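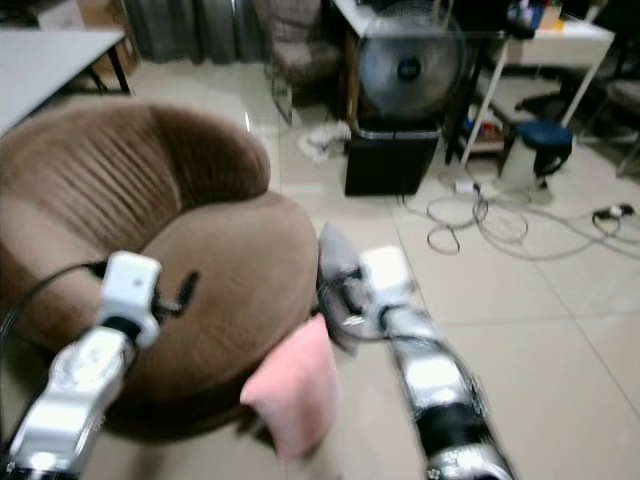
The brown chair, with the pink cloth and the grey one.

March, written up after tea

Cleaning day for the round chair. I have been putting it off since the new year and it was the main job today, so I will put down what I did while I remember, because last time I kept no notes and had to work it out again from nothing.

Started a bit after nine. Swept the tiles first. The big beige squares look clean until you get down near them, and then the grout lines are full of grit. I did the middle of the floor and as far as the desk and left the rest. The grey curtain at the back wants taking down and washing but that is a job for a dry week.

The chair is the Stusen one, the brown. Catarina Calado calls it the cocoa chair and wants to know every time she comes whether I am ready to part with it. I am not. I paid 200 for it when the shop in Carnley was closing, and it was the first thing I bought for this room that wasn't second-hand from family. It is comfortable for reading and no good at all for eating in, you sit too far back.

The trouble is the pleats. The back is all upright folds, gathered in, and dust goes down into every one of them. A flat-backed chair you can go over in a couple of minutes. With this you have to do each fold separately, pull it open with one hand and get the brush down it with the other. I used the soft brush off the hoover, then the narrow nozzle, then the brush again. It took most of an hour. The worst of it was low down where the back meets the seat. Found a pen lid, a hairgrip and what I think was a bit of oatcake.

Had coffee at half past ten.

After that the wiping. Pink cloth for the seat cushion and the front edge, grey rag for anything that needed a drier go over afterwards. I mixed the Grendlow upholstery soap weaker than it says on the bottle. Last year I made it up to full strength and it left a pale tide mark on the side that took me weeks to lose. Half a capful in the small bowl was enough. Wring the cloth out hard, go with the fabric, do not scrub. The front edge of the cushion is where it gets greasy, from hands pushing up off it, and I went over that part three times and left it to see how it dried.

Mali Griffiths rang in the middle of it, so I stood with the phone under my chin and a wet cloth in my hand. She has got the flat in Lund until the end of the summer and likes it, apart from the stairs. She asked about the fan. I said it was still here and she could have it back whenever she sends someone with a car. It is sitting up on the black box by the desk, where it has been since September. I don't mind it there, though I knock into it with the hoover. It is a good big fan and I will miss it in July if it goes.

She also wanted the reference number from the old electricity account, which I keep in the notebook. The last reading I had written down for her was 2793. She said that matched. She then talked for a long while about her neighbour's bicycle and I didn't follow all of it.

Lunch was soup and the end of the loaf.

In the afternoon I looked at the desk and decided against it. The pile on top has got to the stage where moving one thing means moving all of it, and the shelf underneath is no better, all small odds and ends, red and blue and white, that have no proper place. I did get the white bin emptied. I put the blue stool back in front of the desk so at least I can sit down there when I do make a start. I have told myself I will do the shelf first and the top after, as the things from the top have to go somewhere.

Did the white table, both the top and the leg, which had splashes on it. The cardboard box behind it can stay until the collection. I did think about using it for the things from the desk, but then I would have a box of things from the desk, and I have two of those upstairs already.

Went over the grey chair at the back as well while I had the brush out. Hardly anybody sits in it. It only needed dusting and a wipe along the metal.

By four the seat cushion of the brown chair felt dry on top but cool when I pressed my hand into it, so it was still damp further in. It is a thick cushion and holds water more than you would think. I kept off it and opened the window. Rain came on soon after and I had to shut it again. No tide mark so far. I will look at it properly in daylight tomorrow, as you can't tell anything about brown cloth under the lamp.

Cloths: rinsed both in the sink, the pink one twice. The water came off the pink one a horrible colour the first time. They are over the bath now. The grey rag is getting thin and can go for floors after this. I need another soft one before the next time, and more of the Grendlow soap if they still stock it. There is maybe a third of the bottle left.

Catarina came by at about five with the library books. She looked at the chair and said it seemed a shade lighter. I said it was probably still a bit uneven from the wet. She stayed for a cup of tea and had it standing up, because I wouldn't let her sit in the brown one and she says the grey one hurts her back. She is having her own settee looked at. The man quoted 1153 for the whole thing, frame and covers, and she nearly sent him away, but she has had it a long time and doesn't want a new one. I told her to ask what it would be for the covers alone. She has promised to bring round the fabric samples when they come.

Things to do:
Check the chair in daylight, front edge especially.
Turn the cushion if it is dry.
Soap, cloth, hoover bags.
Ask Mali again about the fan.
Desk shelf. Just the shelf.

My knees are sore from the tiles. Next time I will kneel on something. Early night, and reading in bed as the chair is out of use.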